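Sleep and Heat in Shared Student Housing
Project report, Group 7
Nerea Garrido, Hooman Sadeghi, Setareh Safavi
Submitted 9/2/22

1. Why we did this

The Semholm residence was built for cold winters and does that job very well, all year. By the second week of the summer term our group was sleeping so badly that we picked sleep as our topic, mainly so the hours awake would count toward a grade.

We asked one question: does what you lie on matter more than what the air is doing? The building office had already told us the air was fine. The building office has air conditioning.

2. What we did

We sent a one-page survey to everyone in the Semholm and Prumberg buildings and got 160 usable answers. A few more were unusable, including one that was a drawing of a fan. People rated their sleep from one to five, wrote down what was on their bed, and said whether they kept the window open.

Setareh also kept a temperature log by her own bed for the whole project. She would like it noted that she did this at three in the morning.

3. Bedding

Most people slept on a plain cotton sheet. The next largest group used a straw or reed mat, and they were the happiest by a clear margin. Mats let air pass under the body and don't hold sweat the way a foam topper does. They also leave a pattern on your face, which several people brought up without being asked.

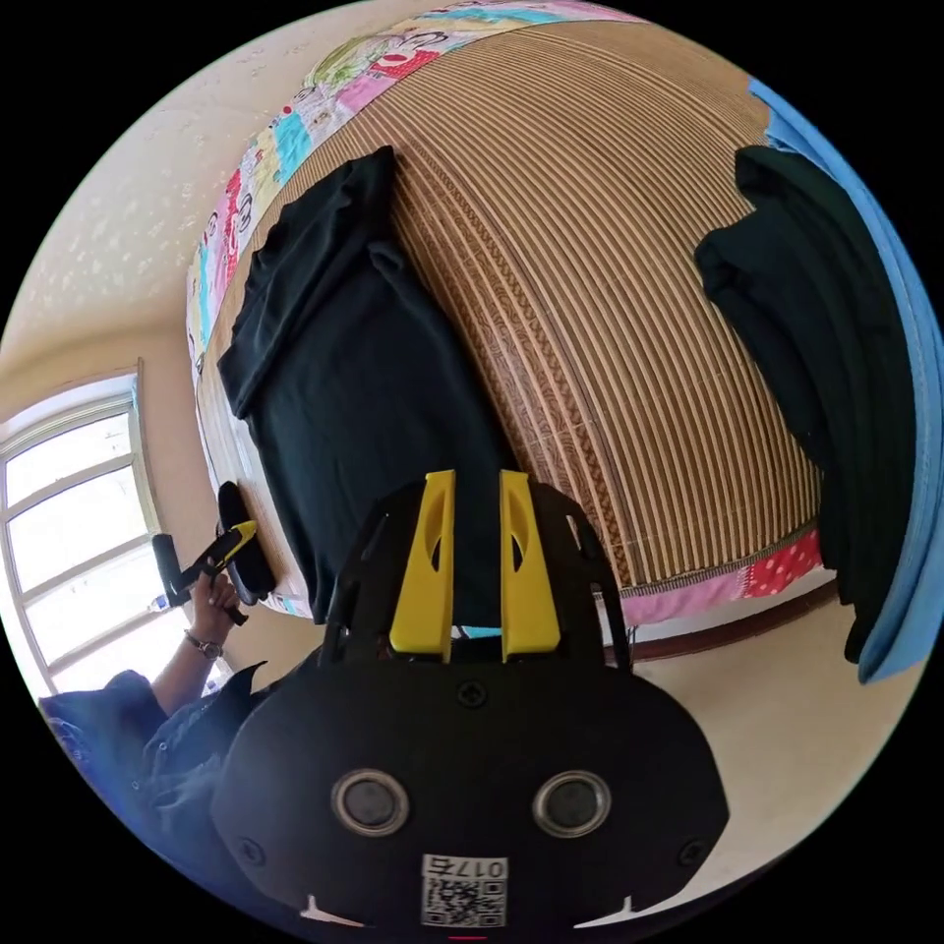
Figure 1. Striped woven straw mat on a bed, with a patchwork quilt.

Foam toppers did worst. The owners defended them anyway, probably on account of the price.

We can't say the mats caused the better sleep. Mat users were also more likely to open a window, and people who have given a mat some thought may have given sleep some thought too.

4. Clothes and clutter

This section was Hooman's idea and the rest of us were against it. He believed that clothes piled on the bed at night made people warmer and crankier. The survey gave him half of that. Pile owners did report worse sleep, but they also went to bed later, and we had no way to pull the two apart. Dark, heavy items such as denim were the usual residents of the pile.

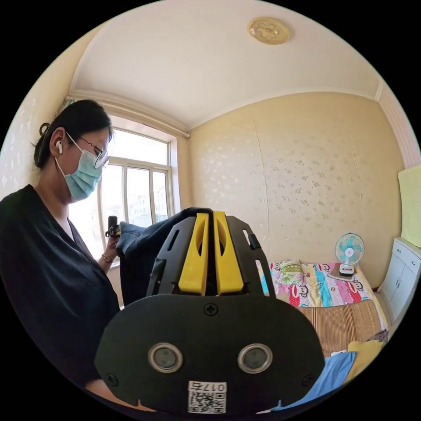
Marjan Sharifi, reading our draft, wrote in the margin that we had left out noise altogether, and that in Prumberg the road kept her up far more than the heat did. She is right — we never asked. An open window lets in cooler air and also every delivery truck in town, so our window results should be read with that in mind.

5. What we would change

Ask about noise. Use more than one thermometer. Start in June and run through October, so there is something cool to compare with. Ghazal Mazandarani has offered to lend us her log from last year, which covers the fall but is written on the backs of receipts.

We sent the building office a short summary. They replied that the air was fine.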